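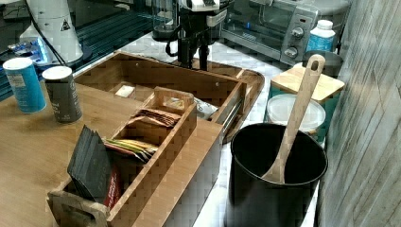
Equipment spending in the second phase of the Trondotbridge project remains inside the approved envelope, and the one decision now needed from the funder concerns fingers and drawer hardware. The arm itself was bought in phase one and is not up for replacement. What the kitchen work has shown is that the cost of a usable station sits mostly in the small parts. The tea task is the clearest case. The organizer holds dark gray sachets standing in the front compartment, colored envelopes stacked on their sides in the next, and brown paper packets upright toward the handle divider, and each of these presents a different edge to the gripper. The current black fingers were specified for rigid objects such as cans and jars. They are long enough to reach into a compartment, but the clearance beside a thin divider is small, and the operators lose time on approach. We request that the finger line be brought forward from phase three.

Status of purchases

Two sets of replacement fingers have been quoted by Lamier, one with a narrower tip and one with a compliant pad. Both fit the existing mount. The quotation is for 800 dollars per set, including one spare pad pair, with delivery in June if the order is placed under the present terms. Jummai Sani has checked the mounting pattern against our drawings and found no need for an adapter. We propose to buy both sets and run them against the same task list before committing to a type for the remaining stations.

Drawer slides are the second item. The drawer-style box on the counter is fitted with a gray metal slide rail, and this type will be kept for the other stations so that pull force stays comparable between them. Stellport can supply the same rail in the length we use. The original budget treated slides as part of general carpentry, which understated them. They should be carried as a separate consumable line, with replacements planned at fixed intervals.

Household goods (canisters, tea, utensils, small appliances) have been bought at retail as needed. The amounts are minor and are reported under sundries. We do not ask for any change here, except that packets and tea bags be reclassified as consumables. Paper envelopes crease with handling, and a creased envelope is no longer the same test object.

Operating hours and wear

The station is scheduled for 72 hours of operation per month. At that rate the supplier's service interval for the arm falls after the end of the reporting year, so no service cost appears in this period. Cable wear is the exception. The run to the gripper flexes on every reach to the back of the counter, and we have budgeted a replacement cable per station per year. A strain relief clip would be cheaper if it proves adequate — Chidubem Briggs is preparing a comparison and will circulate it before the next purchase round.

Planned stations

The plan provides for 3 further stations, to be built at the Mabaso site. Each is to copy the present layout: wooden surface, marble-patterned countertop, a toaster oven at the back, and storage within reach of the arm. Two changes are proposed to the parts list. First, the countertop section should be ordered with the supporting frame already drilled for the arm base. Drilling on site delayed the first station and produced an offset that had to be corrected in software. Second, each station should be supplied with its own gripper spares. Shared spares were assumed in the original plan, but the distance between the sites makes this impractical.

The frame change adds a small charge per station and removes a day of fitting labor. The spares change is a net increase. It can be met from the contingency, which has not been drawn on in this period.

Open items

The insurer has not yet confirmed whether powered appliances may stay connected during unattended operation. Until this is settled, unattended hours are planned at zero and the staffing estimate stands as submitted.

Approval is requested for the Lamier order and for the transfer of slides and packets to the consumables line. The revised parts list for the Mabaso stations will follow once the finger comparison is complete.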